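Week 7 Handout: Reflective Surfaces and Packaged Goods
Materials and Display, spring section
Posted in March by Magdalini Zervas 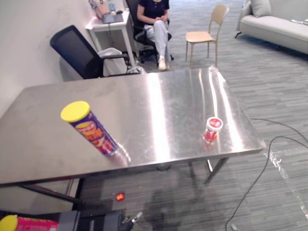

Fig. 1. Chip can with a yellow lid and a small red-and-white cup on a stainless steel table.

Last week we covered matte surfaces: painted board, felt, unglazed tile. This week is metal. Read the section on brushed finishes in the course pack before lab, and bring your notes on highlights.

1. Brushed steel

A polished mirror gives back a sharp image. Brushed steel has fine parallel scratches, and each scratch spreads the light a little. The result is a surface that reflects, but softly. In Fig. 1 the light shows up as broad bright streaks, strongest down the middle of the table and along the right half. The can has a faint mirror image just below it, and the cup leaves a patch of red on the metal.

Terms to know:
Specular reflection - light leaves at the same angle it came in.
Diffuse reflection - light scatters in many directions.
Anisotropic reflection - the highlight changes shape with the direction of the scratches. Brushed metal is the standard case.

2. Packaging on metal

Strong, flat colors hold up well on steel. Pale or silver packaging tends to get lost where a highlight runs behind it. The purple can body and its yellow lid stand apart from the gray with no trouble. The cup has a white lid, so check what lies behind the lid before you settle on a position.

Clear tape and glossy labels make small highlights of their own. Look near the base of a can, where a strip of tape can be brighter than the printing. Genivaldo Paiva's notes for the Sampaio display job list this as the most common fault in the first round, ahead of crooked labels.

Plastic film behaves the same way. A loose sheet lying flat on carpet will throw hard white spots, while the carpet around it stays dull.

3. Floor and surroundings

Carpet is close to fully diffuse. A metal table over gray carpet gives you both kinds of surface in one view, and the soft shadow under the table helps separate the two. Mark the shadow edge in your sketch, even if it is hard to find.

4. Lab work

Work in pairs. Each pair gets one steel table and two packaged items, one tall and one short.

a. Set both items upright, well apart.
b. Sketch the highlights first, then the objects.
c. Move the tall item into the brightest streak and sketch again.
d. Write 8 to 10 lines on what changed in its reflection.

Wipe the table along the grain, never across it. Fingerprints show badly on this finish.

Sketches go to Svyatoslav Moroz at the end of lab. Thenmozhi Rajan has the spare steel cloths and can sign out a table if you need more time.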